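**Can a robot do cable work yet?**

**prulladwood:** Told my boss at Grakarside we're years off. He disagrees. Ethernet into a switch, two arms:

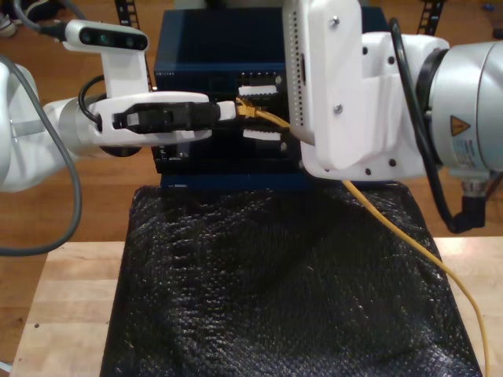 *yellow plug at the switch, one gripper on each side*

**wallner80:** ok but one cable. I've patched 556 ports since September, give me a dishwasher robot first

**prulladwood:** fair. But plugs are fiddly - clip has to face the right way and the cable is floppy and always pulls somewhere
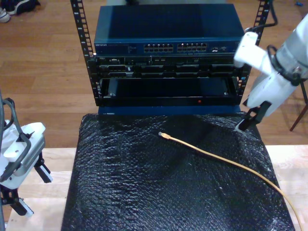 and picking it back up is the part I'd worry about. My kid manages it in 3 seconds.

**ditier_10:** disagree, grip is solved. Its the last milimeter that isnt

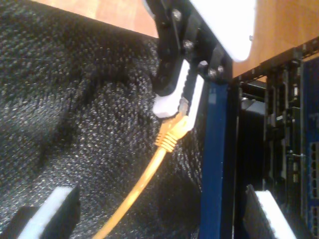
*white fingers on the connector, rack right next to it*

**wallner80:** still faster by hand. call me when it folds towels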